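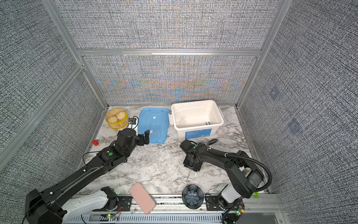 Step 4 - Checking the reach

Search this guide... Go
Jun 11, 2024 | by Vesna Ristić

1. Bolt both arm bases to the front rail, finger tight only. I do the final tightening at the end - trust me, you'll want to nudge them!
2. Put your props down. I like a mix, so mine has a tray with a bottle in it, a steamer basket and a big white bin along the back wall.
3. Bring each gripper in slowly, one arm at a time.

Note: leave a loop in the cables, about 18 cm on mine.

Caution: keep your hands out while the arms have power.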